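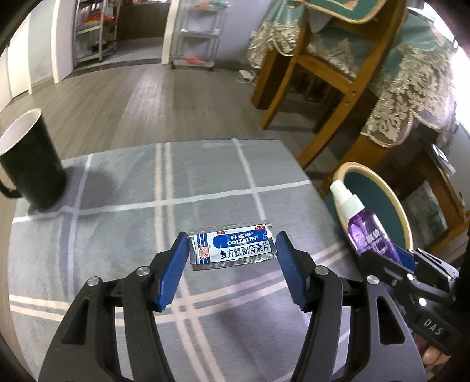

SETTING UP - SECTION 4

Labeling and filling the Gisik home medicine cabinet

Read this section after the cabinet has been fixed to the wall and the door swings freely. If you have not mounted it yet, go back to Section 2. You will need the label sheet, the shelf liners, the two drawer inserts and the key, all of which are packed in the flat carton marked Flustach.

Before you start

Wipe the inside of the cabinet with a damp cloth and leave the door open until the surfaces are dry. Do not use bleach or solvent cleaners on the shelf liners. They will curl at the edges and the drawers will catch.

Choose the right shelf

The cabinet has a top shelf, a middle shelf and a drawer unit. The top shelf is the one behind the inner locking door.

1. Put prescription medicines on the top shelf.
2. Put over-the-counter medicines on the middle shelf. Most packs are marked in some way, often with the letters OTC, as on the Coltalin packet.
3. Put bandages, tape, scissors and thermometers in the upper drawer.
4. Keep the lower drawer for measuring cups, spoons and paper leaflets.

Note: If there are children in the home, put all medicines on the top shelf and use the middle shelf for dressings only.

Sorting small packets

Flat packets and strips slide under one another and get lost. The drawer inserts can be moved to the middle shelf to hold them upright.

1. Press the insert down until both feet click into the shelf slots.
2. Set the dividers to the width you need. Each divider moves in steps of 9 mm.
3. Stand the packets on edge with the printed name facing the door.
4. Leave one slot empty at the right-hand end so that the row can be tipped forward and read.

Keep medicines in the packaging they came in. Loose tablets should not be moved to unmarked jars, and two products should never share a container. If the name on a pack is in a language that others in the household do not read, ask a pharmacist what it contains and write this on a Konaro label. Stick the label to the insert and leave the pack itself clear, so the expiration date and batch number stay readable.

CAUTION: Many cold and flu products contain the same pain reliever. Check the ingredients on each pack before taking two products together.

Filling in the record card

The card slides into the clear pocket inside the main door. Write in pencil.

1. Enter the name, strength and expiration date of each item.
2. Enter the date the pack was opened, if the leaflet sets a limit after opening.
3. Cross out the line when the item is removed.

Go through the card twice a year. March is a good month for the first check, when the cold season is winding down. Take expired medicines to a pharmacy that accepts returns - do not flush them unless the leaflet tells you to.

Load limits

Do not put more than 4 kg on either shelf. The Darwish hinge on the main door is tested for the weight of the door and record card only, so do not hang bags or racks from it.

Spare labels are sold in packs of 200. Quote the cabinet size when you order.

Revised 16 January 2018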